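Notebook, Forkodus cell, October
Entry: M. Nasution. Copy to R. Ševčík.

Drawer task reviewed in simulation with Conceição Leitão of the Braston stores team.

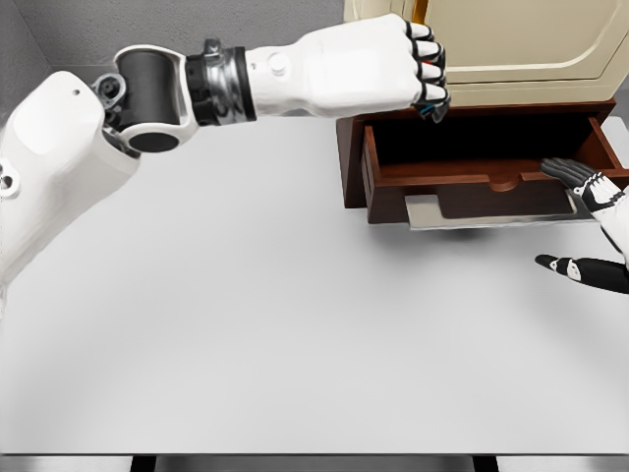

Effect on staff
Store clerks will no longer open drawers by hand during the night count. Two posts move to checking records — pay grade unchanged. Leitão asks for 40 hours of training per clerk.
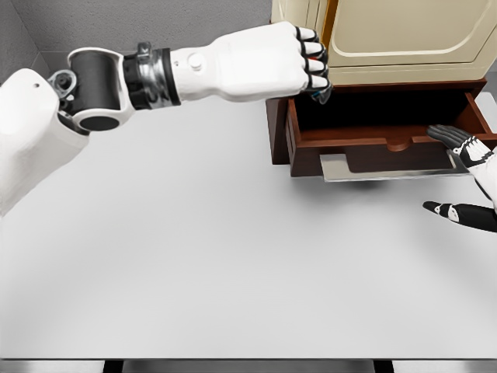 Simulation view: hand at the open drawer, second hand held in a fist.

Open: shift plan, to D. Ondrejka.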